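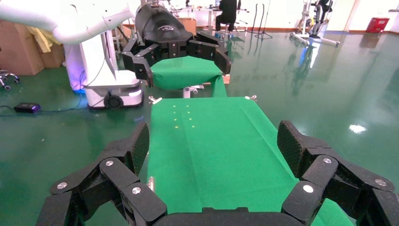

夹爪张开于铺绿布的工作台上方,后方为另一台机械臂。

Iler公司推出Vosari双指夹爪套件及配套数据采集服务

分享 57

自动化设备供应商Iler公司于星期一宣布,Vosari双指夹爪套件2025版正式面向科研机构、职业院校及中小型集成商开放订购,与套件配套的遥操作数据采集服务同步开始受理申请。首批供货数量为200套,由该公司设在弗莱尼达(Flernidard)的装配车间分批交付。

据Iler公司介绍,Vosari套件由双指夹爪本体、腕部小型相机、安装法兰、线缆组件及标定软件组成,可安装于多种轻型协作机械臂末端。基础版每套售价2675欧元,不含机械臂及移动底座。已购买上一版夹爪的用户可单独订购腕部相机与新版指垫,旧版法兰可继续使用。

Iler公司产品负责人纳莱迪·凯卡纳(Naledi Kekana)在发布说明会上表示,本次改版的重点在指垫和腕部视角两个方面。新版指垫采用带纹理的黑色表面,更换时只需拆下指尖部分,连杆无须重新装配。腕部相机的安装位置经过调整,作业过程中两侧指尖均可保留在画面内,便于操作员判断夹爪与物体之间的相对位置,也便于后期对抓取时刻进行标注。

“不少用户此前自行在机械臂上加装相机,支架由各实验室自行加工,角度各不相同,数据难以合并使用。”凯卡纳说,“统一安装位置之后,不同工位、不同班次采集的画面可以按同一套规范处理。”

配套采集服务由Iler公司与服务商Kallio共同提供。Kallio负责场地、操作员培训及数据整理,Iler公司负责设备供应与维护。服务项目目录现列有57项标准任务,分为整理、收纳、开合、传递和纸箱类操作等类别。委托方可从目录中选取任务,也可提交自拟任务说明,经双方确认物料和步骤后排入采集计划。

现有采集场地采用开放式布局,工作台台面为绿色,室内同时布置机械臂和移动底座。Kallio方面表示,统一台面颜色有助于在后期处理中区分物体与背景;委托方如对背景有特殊要求,可申请更换台面材料,由此产生的费用另行核算。场地内保留日常办公家具及设备,委托方可在任务说明中注明是否需要对背景区域进行遮挡。
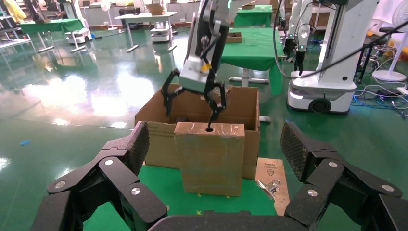

纸箱类操作是本期目录中新增的类别,内容涉及开箱、从箱内取物、向箱内放物以及箱体搬移。Kallio运营主管康坦·肖万(Quentin Chauvin)介绍,纸箱的箱盖容易变形,胶带表面反光较强,对夹持力度和视觉识别均有一定要求,过去在公开任务目录中所占比例偏低。为此,双方在编制任务说明时,对箱体朝向、箱盖开启状态及双臂配合方式分别作出规定,操作员须在每次采集开始前按说明复位物料。

肖万同时说明,目录中的任务按单臂和双臂两种形式分别定价。双臂任务要求两台机械臂的腕部画面在时间上对齐,整理工作量较大,交付周期相应延长。委托方收到的数据包括腕部画面、关节状态、夹爪开合状态及任务文字说明,格式可在签约时选定。涉及人员入镜的片段,由Kallio在交付前按照委托合同约定处理。

在培训方面,服务合同包含操作员基础课程。课程内容包括夹爪安装与拆卸、相机标定、急停操作、线缆检查以及任务复位规范。完成课程并通过实操考核的人员,方可独立承担采集任务。委托方如希望由本单位人员参与采集,应在提交申请时一并报送人员名单,由Kallio统一安排课程时间。职业院校学生参加课程的,须由所在院校指定一名教师陪同。

关于设备维护,Iler公司规定,夹爪连杆处的紧固螺钉应在每个工作周开始前检查一次,指垫出现磨损、开裂或纹理明显变浅时应予更换。腕部相机每次拆装后须重新标定,标定所需的图板随套件提供。用户自行更换非原装指垫的,不影响夹爪本体保修,但由此造成的指尖部件损坏不在保修范围之内。套件保修期自签收时起计算,维修件由弗莱尼达车间统一寄发。

部分试用单位对新版套件提出了改进意见。意见主要集中在线缆走向和软件界面两项:其一,相机线缆沿机械臂外侧布设时,在大幅度旋转腕部的动作中需要预留较长余量,现有固定夹数量不足;其二,标定软件在切换左右臂时须重新载入配置文件,操作步骤偏多。Iler公司答复称,正式供货的套件中已增加线缆固定夹,软件界面的调整将以更新包形式提供,所有已登记用户均可免费下载。

对于试用单位关心的兼容性问题,凯卡纳表示,套件附带的法兰适用于常见轻型机械臂接口,用户在订购前可将机械臂接口图纸提交给公司技术支持部门核对。需要特殊转接件的,由公司报价后单独加工。移动底座上的机械臂同样可以安装该套件,但须确认底座供电能够满足夹爪与相机同时工作的需要,电源及线缆应妥善固定,避免影响底座行进路线。

订购与服务申请均通过Iler公司客户服务部门办理。单位用户应提交订购单、收货地址及联系人信息;申请采集服务的单位,另须提交任务选择表和数据用途说明。受理后,Kallio将与申请单位确认物料清单和排期。首批200套按照订单确认的先后顺序安排交付,单个单位的订购数量超过首批可供余量时,其余部分转入下一批次。

服务费用按任务类型和交付数据量分项计算,不与套件售价捆绑。已订购套件的单位可以只使用设备,也可以将本单位采集的数据委托Kallio进行整理。未订购套件的单位同样可以申请采集服务,场地设备由服务方提供。合同终止后,委托方提供的专用物料将予以退还,一般包装材料除外。

Iler公司表示,场地参观申请自十月起受理,每批参观安排在上午进行,内容包括夹爪安装演示和采集流程说明。参观人员进入作业区域前须接受安全说明,在机械臂运行期间应停留在指定位置,未经许可不得移动工作台上的物料。有意参观的单位可在提交订购单时注明,也可单独致函客户服务部门预约。

套件技术手册、57项标准任务目录及服务合同范本可向Iler公司客户服务部门索取。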